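Can a Robot Clear the Table Yet?
Term project report, Group 8
November 5, 2019

Why we picked this

Every year some company says a home robot is right around the corner. Our group read a stack of product pages in October and came away doubtful. The videos are short, they are often sped up, and the mess is always a very tidy mess. We wanted to know what happens with an arm and a plain chore: take what is on a table and put it where it belongs.

What we used

We did not have the money for a real arm, so all our work was done in simulation. The scenes were built in a package called Stokora, and the arm was driven by a planner called Plusosley. Both were already set up on the lab computers. Learning them took up most of our first month, and we would warn next year's groups about that.

How we ran it

One run means one object. The arm has to find it, pick it up, move it to the goal spot and let go. If the object falls, slides away or ends up somewhere else, the run fails. We did 816 runs in total and 485 of them passed. That sounds decent until you think about a person dropping that many of your things.

We also threw out 23 early runs where the goal spot had been entered wrong. They are not in the total.

What went wrong

Soft or odd shapes gave the most trouble. Anything with a strap was a headache, because the planner treats an object as one solid lump and a strap is not part of the lump. Books lying flat were nearly as bad. There is no good place for two fingers to go, and a person would just slide the book to the edge without thinking about it.

Bowls did better than we expected, as long as the arm went for the rim. Our mixed table had a bowl in front, a carton and a book titled "The Path Ahead" toward the back, a red thing with a black strap, and a model hand standing up among them. 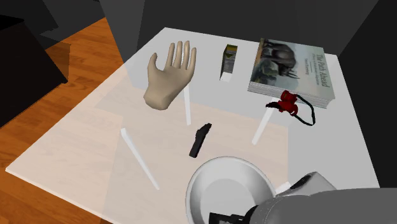 What we think it means

Our pass rate probably flatters the machine. Simulated objects never get sticky, and our lighting did not change in the middle of a run. The Dierckx and Sastetti brochures we read talk about "full kitchen help," and neither one gives a failure count. We would not believe that claim without one.

For a shop floor, where the same part shows up in the same place all day, we can see it working. For a family's table after dinner, we say no for now. If we had another term we would try sliding the book to the edge first, and we would put more than one bowl in the scene.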